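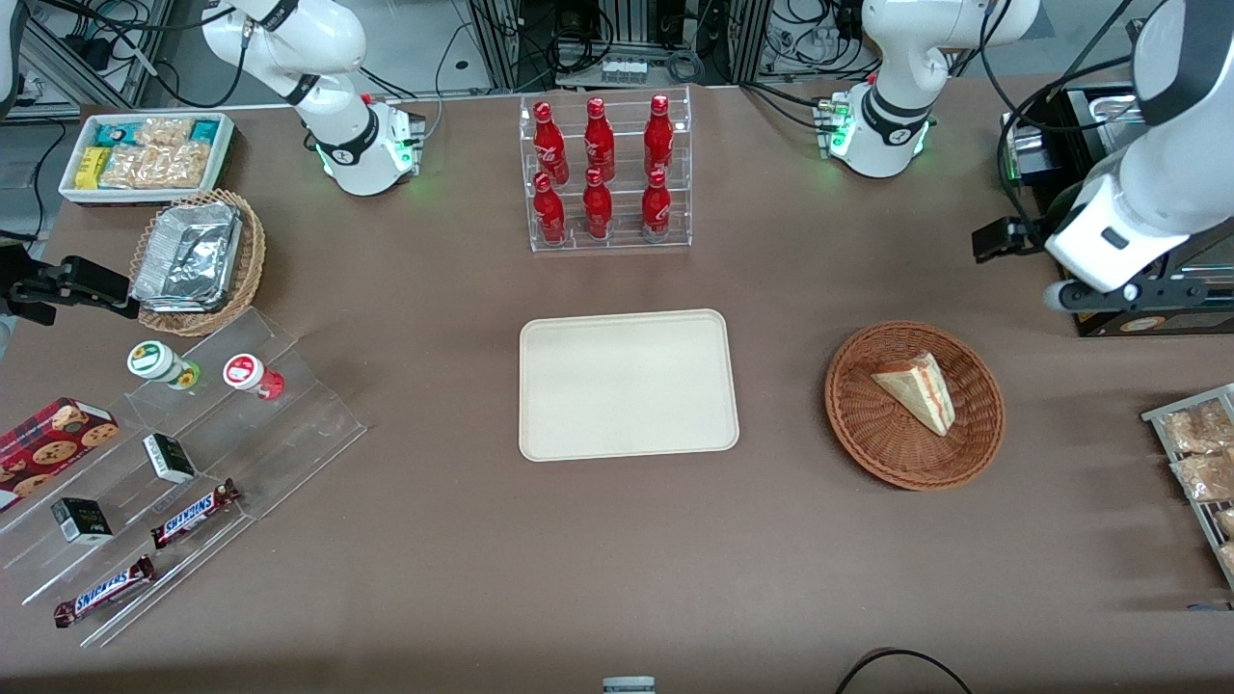 Thijs Dijkstra wrote in to say that his two-arm cell drops soft packages at the end of every shift, and that raising the grip force has only given him crushed pastry. Leave the force where it was. On a snack cell the fault is usually in the finger pads, and a weekly check on Saturday will catch it.

Home > Workshop > Small Machines > Care and Cleaning

Finger pads

Put both arms in hold and cut power to the grippers before touching the fingers. Wipe each pad with a lint-free cloth and a little isopropyl alcohol. Sugar and packaging dust build up at the fingertip first, so start there and work back. Let the pads dry for 5 minutes. A pad with a shiny patch is worn out and no cleaning will bring it back. Replace pads in pairs. The Zaltwood pads come with adhesive backing; press each one down for 90 seconds and keep the gripper idle overnight.

Gripper zero

New pads change the closed position. Close the fingers on nothing at low force, record the reading, and repeat three times. If the readings differ by more than one count, look for a loose finger screw before saving a new zero.

Foil and wrappers

Stacked foil trays nest tightly and tend to come up two at a time. Fan the stack by hand when loading. Glossy wrappers give poor depth readings under a bare overhead lamp, and a diffuser helps more than any camera setting.

Stands and racks

Clear acrylic shifts easily on a smooth tabletop. Mark the corners of each stand with thin tape and check them at every changeover. A stand that has moved 3 mm is enough to make a bottle pick fail. Do not clean acrylic with alcohol, which can craze it. Dish soap and water will do.

Cables

Run each arm slowly through its full reach and watch the cable at the elbow and at the base. It should never pull tight. Replace any tie that has bitten into the jacket.

Log

Write down pad changes, zero readings and dropped items. In our Stokside cell a pair of pads lasts 300 hours with boxed goods and much less with bagged ones.

Filed under: Grippers, Maintenance, Bench Robots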